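# Planning two hands at once: a conversation with Mairéad Tierney

Mairéad Tierney writes the planning code at Korkstead. She has been there long enough to have thrown away one planner and most of a second. The current one is called Ollamar, and it moves a pair of arms with five-fingered hands against a row of hand-shaped trays. I talked with her about how the software decides where to put a hand, and what it does when the answer is wrong.
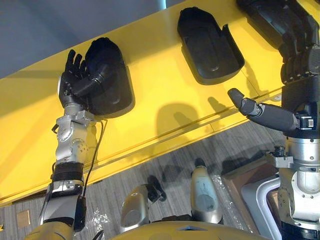 *Page last changed: 16th April*

The trays are a test problem. Each one has a hollow shaped something like a palm, with a raised rim, and the hand has to go in without riding up on that rim. "A person would do it without looking," Tierney said. "For us it's a good problem because the target is almost the same shape as the tool. There's one decent way in and a lot of bad ones."

Ollamar splits the work into two parts. A slow part picks a goal for each hand and draws a path to it. A fast part follows the path and corrects it. The slow part runs when something changes, such as a new tray position from the camera. The fast part runs at 300 cycles a second and does not know what a tray is.

"The fast loop gets a wrist pose, finger targets and a force limit," she said. "That's all. We used to pass it more and it made the bugs impossible to find. You'd have a finger twitching and you couldn't say which half of the code had asked for it."

I asked why both arms were planned together when a job might only need one. She said the first planner treated them as separate machines that took turns. It was easy to write and it worked until the hands got close. Then each arm would stop and wait for the other.

"Cillian found it in the logs," she said, meaning Cillian Ó Dubhghaill, who looks after the tooling. "Two arms, both reporting 'holding for other arm,' for six minutes. The status light was green the whole time."

Now one search covers both arms. It costs more to run. She limits it to 48 candidate grasps per hand, sorted by how much room the thumb has, and throws out any pair where the forearms would pass too near each other.

The thumb came up a lot. "It's the widest thing on the hand when it's out to the side," she said. "The first collision model had it folded in, because that's how the file came. So the planner thought it had space it didn't have. We fixed the model and a third of our failures went away." 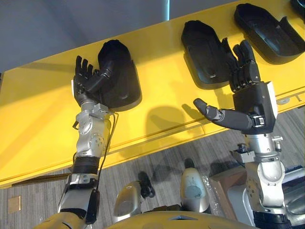

*Both hands up at the row of trays.*

Perception is the part she trusts least. The trays are black with a soft shine and the surface under them is bright yellow, so finding the outline is simple. Finding the depth of the hollow is harder. Shadows from the hands fall on the yellow and, in early versions, the detector sometimes treated a shadow as part of a tray.

Consuelo Restrepo rewrote that piece in October. Her version uses the arm positions to predict where the hands will block the view, and it stops updating a tray's position while a hand is over it. "So it remembers instead of guessing," Tierney said. "The risk is that the tray gets bumped and we're working from an old answer. We take that risk. A stale position you can catch by touch. A position that jumps around every cycle, you can't."

Touch is handled by a small module called Gidari. It watches the finger joints for load and compares the pattern to what a hand in the hollow should feel like. If the fingers meet resistance too early, the hand backs off 2 centimeters and the planner is asked for a new approach. After a few tries it gives up and writes a report.

She would like the reports to be better. At the moment they list the joint states and the last plan, and someone has to replay the run to see what happened. Ó Dubhghaill is building a viewer that lines up the camera frames with the plan so you can drag through both together. It is usable, she said, but it crashes on long runs.
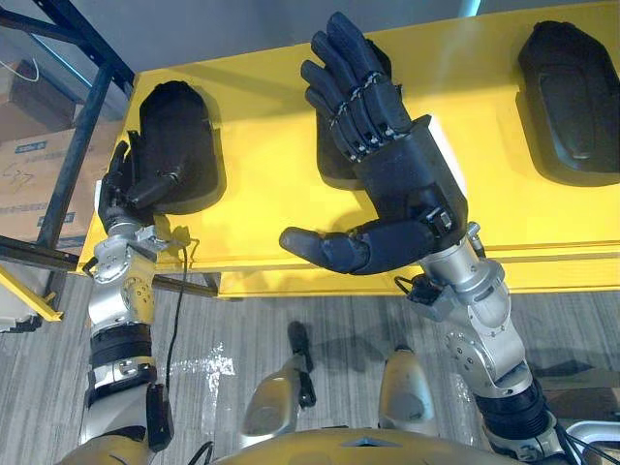
**Could the same planner run on a machine with different hands?**

It could, with a new hand model and new grasp candidates. The search and the fast loop would stay the same, but the touch thresholds would have to be measured again.

Tierney's next job is timing. She wants the slow part to start on the next move while the current one is still finishing, and she has a branch that does this in simulation. It has not been merged. When a move fails partway, the plan made ahead of time begins from a place the arm never reached, and she hasn't settled on what to do with it. For now the branch drops the plan and starts over.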